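Chapter 11
Removing and Staging Internal Components

A workstation is easier to service when every removed part has an assigned place before work begins. This chapter covers the drive, the processor and the memory, in that order. Power supply replacement is treated in Chapter 28.

11.1 The parts tray

Lay the tower on its side with the open side up and set the tray next to it. Each part should rest in a recess or slot of matching shape, so that a missing item shows at once. Handle processors by the edges and leave the heat spreader facing up.

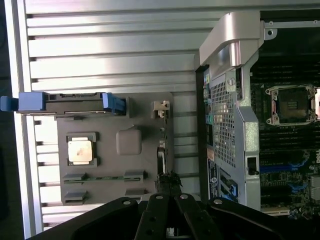

Figure 11.1 Parts tray beside the chassis, with drive carrier, processor and a narrow green board between clips.

11.2 Access to the board

With the side panel off, locate the CPU socket, the memory slots and the drive bays. Lift the retention bracket fully before a processor is seated or withdrawn. Route loose cables clear of the socket.

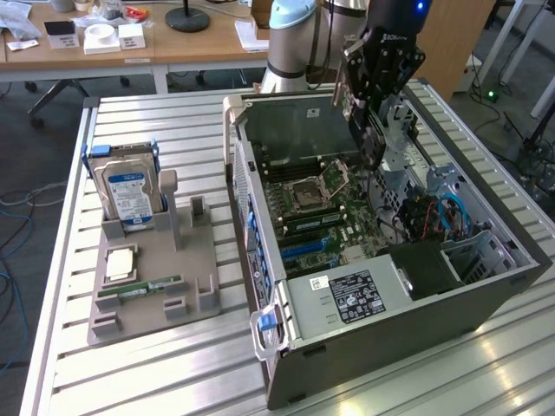 Figure 11.2 Open tower with the CPU socket empty and its bracket lifted. One memory module is installed below the socket.

11.3 Drive carriers

Carriers are held by a latch and can be removed without tools.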